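Shared Shop Robotics, Handout 4
The Work Surface, and Other Things We Got Wrong First

Read before coming in. Bring the calibration sheet from Handout 3, filled out this time.

1. Where we are

The Kendance arm is assembled, it homes, and it no longer tries to leave the bench when you press Start. That took most of December. Eliseo Orozco rewrote the homing routine and would like it known that the old one was mine.

What we have now is an arm that can go to a point. What we want is an arm that can pick up a small plastic shape and put it down somewhere we chose in advance. The distance between those two is the rest of the course.

2. The surface

Everything bolts to pegboard. Pegboard is wonderful for bolting things to and terrible for setting things on, as anyone knows who has chased a small cylinder across a field of holes. So there is a maple board on top, three planks glued edge to edge. Trilok Nishad glued it up from offcuts and it is flatter than the bench, the floor and my own attempt, which now holds a door open.

Do not clamp over the seams. Do not put coffee on it. If you move the board, you redo the height check, and you redo it before you tell anyone the arm is "acting weird." 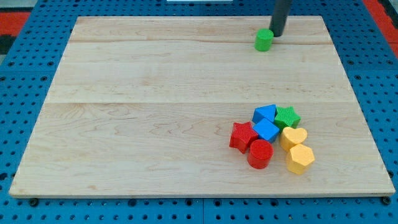 3. Approach height

The arm's idea of zero and the board's idea of zero are two separate opinions. Settle the argument like so:

Jog to a clear patch of wood at speed 800.
Drop to speed 2 for the last stretch. Yes, it is slow. Watch it anyway.
Slide a strip of printer paper under the tip. Stop when it drags.
Write the encoder count on the sheet, in the box, in ink.

Our last good reading was 1,130. If yours comes out near 3,000, you have checked the height of the pegboard, or possibly of your thumb.

4. Shapes

The blocks come off the Plondier printer in the back, and the ridges are layer lines. Leave them alone. Somebody sanded an early batch smooth, and the grip got noticeably worse — we then spent an evening blaming the code.

Start with cylinders. A cylinder doesn't care which way you come at it. Stars care a great deal, and hearts are a problem for people who have already solved stars. Practice on one piece by itself before you try pulling anything out of a crowd, where the neighbors get a vote.

5. For next time

Run the height check twice, once after the arm has been on for an hour. Compare the two numbers and bring an explanation, even a bad one.

Read the Pikier driver notes as far as the section on stall current. The Valdovinos power supply stays off while you are wiring. I have the burnt connector in a jar if anyone wants to see it.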